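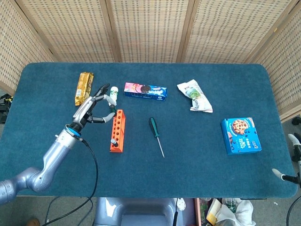 Good morning, and welcome on behalf of the Brenden Rugby Union. These notes cover the January review of the club's match-day program. The first team enters the second half of the season 2 points behind Toprak, with the return fixture still to be played at home. The presenter should allow 45 minutes for the talk and a further 15 for questions. Discussion groups will then meet at carpet-covered tables with rounded corners, of the kind on the opening slide, with woven folding screens between them.

Pause before the next slide.

Scrum and lineout. The pack held its own ball well against Brultora but conceded too many penalties at the breakdown. Coaches have asked for earlier support to the ball carrier - this applies to the backs as well as the forwards.

Attendance. The Toprak fixture is expected to draw 1,000 spectators. The east gate will open early, and season ticket holders should use it.

Player welfare. Any player removed for a head injury assessment must be entered in the Relex log before leaving the ground. Team managers hold the login details.

Invite questions on selection last.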